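Everyday Packaging and Surface Pattern
Handout 4: The Carrier Bag as a Drawing Subject
Course tutor: Jana Thiele 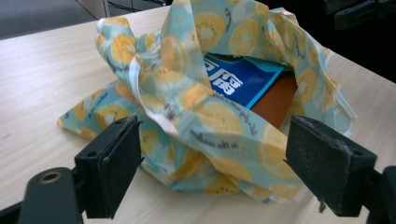
Why bags?

I have been looking forward to this session since April! A thin plastic bag is one of the best drawing subjects you can put on a table. It folds, it shines, it lets a bit of what's behind it come through, and if it has a print on it (fruit slices on mint blue, say, with lines of script running between them) then the pattern bends with every crease and tells you exactly how the surface is turning. You get a lesson in form for nothing.

Some words we'll use

Ground: the colour behind a pattern. Pale grounds show creases softly; dark ones make the highlights jump.
Repeat: the unit of a pattern that comes round again. On a flat bag you can measure it. On a crumpled one you have to hunt for it, which is half the fun.
Gather: the point where folds meet. Find it first.
Lobe: a rounded, puffed-out fold. Lobes catch the brightest light.

Exercise A: the flat part and the bunched part

Look for a corner where the plastic lies nearly flat and draw the print there, carefully, circle by circle. Then move to the bunched side and draw the same motif again. A lemon slice that was round becomes an oval, then a sliver, then half of it vanishes under a fold. Please don't tidy it up! Let the slice break where the fold breaks it.

Exercise B: the window

Put something strongly coloured in the bag and leave a gap. A deep blue cover with big white characters works beautifully against a pale print, and a reddish-brown neighbour warms the whole thing up. Draw only what shows. Where the plastic covers part of the lettering, stop your line there, even if you can read the language and know how the character ends. Abdelkrim Ramadan's group tried this last term with chalk on grey paper and the results were wonderful, so do bring chalk if you have it.

Materials

Soft pencil, putty rubber, white chalk or gouache, 2 sheets of toned paper. Bags and books are in the Kohlhase room, left-hand cupboard.

For next time

Fill 6 small squares in your sketchbook, each with a different crease. Bring a bag from home, the noisier the print the better. Reading: Nudivholm pattern reader, the chapter on fruit motifs.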